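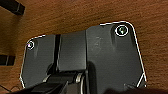 Call for participants: home baking and recipe memory study

Cisden is looking for people who bake at home to take part in a study of how family recipes are kept, changed and passed on. We want to hear from anyone who has baked from a handwritten card, a notebook, a clipping or plain memory for at least seven years. You don't need to be good at it.

What is involved

You will keep a baking diary for 40 days. Each time you bake, write down what you made, where the recipe came from and anything you changed. Entries can be one line long. At the end of the diary period there is a phone interview with Akosua Abugri or Ikhsan Oei, which takes 52 minutes on average and can be split over two calls.

We will ask you to lend us copies of up to 17 recipes. Photocopies or phone pictures are fine. Please do not mail originals. Stains, crossed-out amounts and notes in the margin should be left as they are.

Who can apply

You must be 18 or older and live in Canada. You should bake at least twice a month in your own kitchen. Professional bakers can apply if the baking they tell us about is done at home and not for sale. Two people from one household may both join, but each keeps a separate diary.

Diaries may be kept in any language. Interviews are offered in English, Indonesian and Twi.

Payment

Participants receive $40 when the diary starts and $52 after the interview. If you leave early you keep the first payment. Flour, butter and other ingredients are not covered.

Privacy

Your name will not be used in the report unless you ask for it to be. Some families have a recipe they would like kept private, and you can mark any page "not for print". Those pages are read by the study team and then returned or shredded.

From earlier diary keepers

We ran a smaller version of this study in March under the name Tikico. The diaries were shorter and covered bread only. Cakes, squares, biscuits and pies are now included.
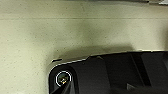 Korkor Arthur wrote that she had been making her aunt's tea bread with half the sugar on the card for years and only noticed when she had to write it down. She found the daily reminders too frequent, so they are now sent once a week.

How to apply

Send a short note to Mohammed-Awal Adjei at the Cisden office with your name, your town and one thing you bake often. Applications close 2020-04-12. We reply to everyone, including those we can't place.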